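Mon 3 February

OK, thread time. People keep asking me whether a machine can do their chores yet, and I have opinions, so get a coffee.

1/ Short version: some of them, sort of, if you pick the chore. My floor vacuum is great. I've had it 2 years and I'd fight you for it. But it lives in a flat world where everything is floor or not floor. Lucky thing.

2/ Picking stuff up is where it gets ugly. I used to do closing at Flarkberg, the kids' resale shop in Giltley, and the last job every night was the mixed bin. Toys, blankets, trash, all in one heap. I could do it half asleep while complaining about my feet.

3/ Ask a robot to do that same heap and suddenly it's a research problem. Where does the blanket stop and the next thing start? Is that a ball or part of the toy under it? You and I never even ask!

4/ Li-hua Hsieh (we worked that closing shift together) swears shops will have bin sorters by May. Li-hua also said that last May. I love her, I'm not taking the bet.

5/ My own guess on the order: hard round things first, then boxes and cans, then plush, and cloth dead last. Cloth is the worst. A shirt has a different shape every single time you drop it, and then it hides whatever is underneath.

6/ Clear plastic is sneaky too. Cameras can have a rough time with see-through stuff. I have a rough time with it and I've got two eyes and a lamp.

7/ So when somebody shows me a robot stacking identical blocks, I say nice, now try the heap. This kind of heap:
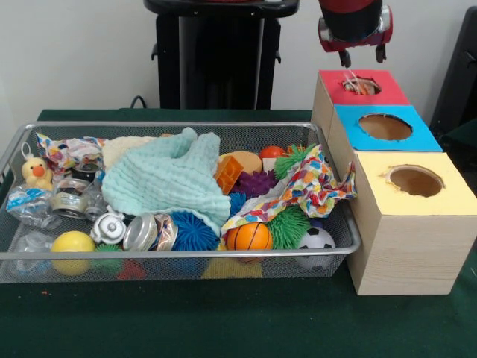

One basket, three boxes, and a duck waiting its turn.

8/ Look at that teal cloth, all bunched up right in the middle of everything. There's a crushed bottle and a roll of tape in there too. And spiky balls! Where do you even grab a spiky ball?

9/ Then you still have to get it through a round hole in a box. A ball, fine. That big cloth? I'd be stuffing it in with both hands and swearing a little.

10/ Gervásio Barbosa asked if I'd pay 700 bucks for one that did the kids' room. Gervásio, I would pay it tonight. I'd even pick up the socks for it.

11/ Anyway, tell me which chore you'd hand over first. If you say dishes I want to know what kind of pans you own.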